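Stekham Home and Workshop Tips
Looking after a big worktop

A large plain table gets more use than anything else in a workshop or spare room, and it shows. Most of the marks that build up on one can be cleaned off or at least made fainter with things you already have in the cupboard. The notes on this page are for smooth brown or beige tops of the sort that don't have a thick varnish on them. If yours is varnished you can be a good deal rougher with it.

Before you start, take off whatever will lift off. Anything bolted down stays where it is and gets cleaned round. Switch off and unplug whatever can be unplugged before a damp cloth comes near it.

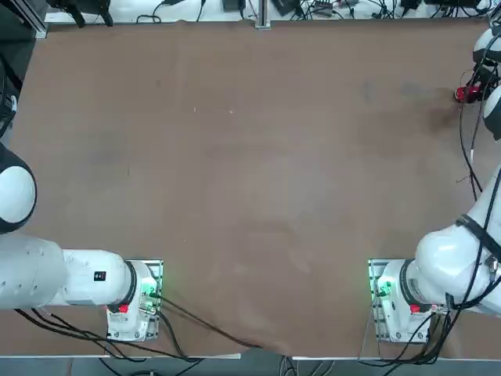
WORKTOPS AND BENCHES

Scuffs and dark patches

Scuffs, pale patches and dark smudges need different treatment, so look at the top from a low angle with a lamp to one side and work out which you have.

Scuffs are usually something rubbed on to the surface. Try a soft pencil rubber first, working in one direction. Brush the crumbs off with a dry paintbrush, as your hand will only press them back in. If the rubber does nothing, go over the mark with a cloth wrung out in warm water and a little washing-up liquid, then a second cloth with plain water, then a dry one.

Pale patches are often places where the surface has worn. Cleaning won't bring the colour back. You can even things up by cleaning the whole top, which at least takes off the dirt round the patch that was making it stand out.

A dark, smudgy stain is most likely grease or old hand dirt. Cover it with a spoonful of bicarbonate of soda or cornflour, leave it for 15 minutes and brush it off. Do this twice before you try anything wet. We have also used Clasen bench soap, a dab on a cloth no bigger than a tea towel folded in four. Test it in a corner first. On one of our tables it left a clean ring that was worse than the stain.

Don't use scouring pads or cream cleaners, or the green side of a washing-up sponge.

Tiny white specks are generally dried paint, filler or glue. Push them sideways with the edge of an old plastic card. A metal scraper is quicker but you will get a scratch sooner or later.

Small glossy things

Toy cars, desk ornaments and other shiny little items collect fingerprints, and the red ones seem to show them worst. Keep a separate soft cloth for these. A glasses cloth is the right size. 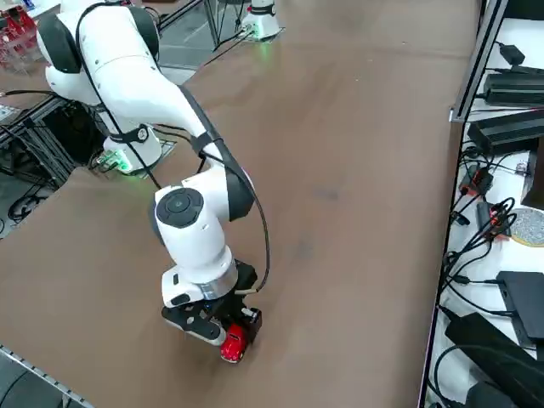 Small red model car with a rounded body, just above the brown tabletop.

Dust first, then polish. If you polish straight over the dust you are rubbing grit into the paint. For the gaps along bumpers and round wheel arches, use a dry make-up brush or a child's paintbrush that has gone soft. A cotton bud very slightly damp will do the window openings.

Hold the thing by its sides and work on the roof and bonnet, then put it down on a folded cloth to do the sides. Setting it straight down on the bench after cleaning is how the underneath gets gritty, and then it scratches the table the next time somebody slides it along.

No furniture polish on plastic. It looks well for a day and then everything sticks to it.

Checking the top in different light

A top that looks clean at 9 in the morning can look quite different by late afternoon. Do the last check with the main light on and again with it off. Shadows hide a lot of dirt, and a reflection can look so like a damp patch that you go back and rub at it for no reason. Run the back of your hand over the place. If it feels the same as the rest of the table, leave it alone.

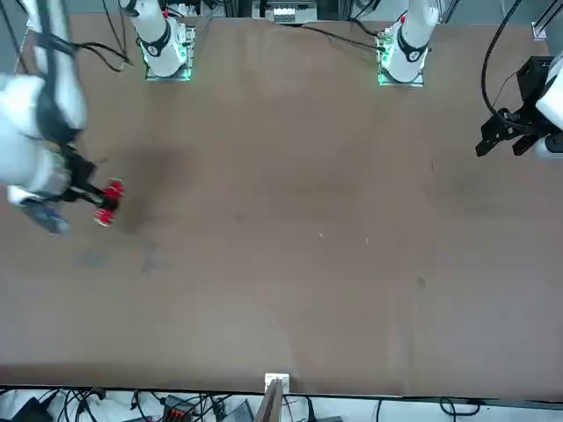 Faint marks and shadows on a wide brown top.

Wipe towards you in long overlapping strokes, far edge first, and turn the cloth when it greys. On a wide table do the back half from the back, if you can get round there. Leaning across on one hand leaves a handprint in the middle of what you have just cleaned.

The corners round mounting plates and brackets hold the most dust. A vacuum with the brush head gets the loose stuff, and a flat lolly stick with a bit of cloth over the end does what is left.

Cables

Gather cables that run the same way and tie them with a soft tie, loose enough that a finger fits underneath. Hook-and-loop ties are better than the plastic sort you have to cut off. Jurer sells them in a roll, 47 to the roll, which will do most rooms with plenty left over. Where a cable goes over the edge of a table, give it enough slack to hang without pulling on the plug.
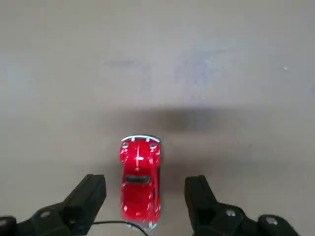
Thin leads on small items are the ones that get damaged. Never lift anything by its lead, and don't wind the lead tightly round it for storage. Make a loose coil about as wide as a saucer and put the tie on that. To clean a lead, fold a barely damp cloth over it near the body and draw it along towards the plug, unplugged of course. Black leads can leave a grey line on pale surfaces if they lie in one place for months. The pencil rubber takes it off.

Once a week is enough for dusting. The full clean we do in April and again before winter, and the table gets 7 hours or so overnight to dry before anything goes back on it.

More in this section: Drawer runners that stick. Storing small screws. Refilling a Bakilana glue bottle.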